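Vellus Metal Toy Bowl

A shiny metal bowl for the small things that end up all over the floor. It has a shallow curved rim and a brushed finish inside, and it takes a toy bone, a die and a few round bits at once – handy by the back door. 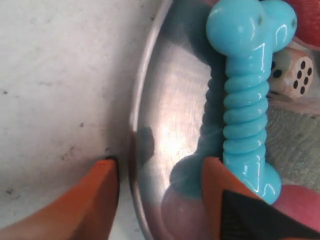 Care

Wash by hand in warm soapy water and dry with a soft cloth. Fine scratches are normal with use. Toys not included.

Item no. 1192

Related items
Medum Feeding Mat
Goossens Storage Tin
Kavitz Water Bowl, set of 2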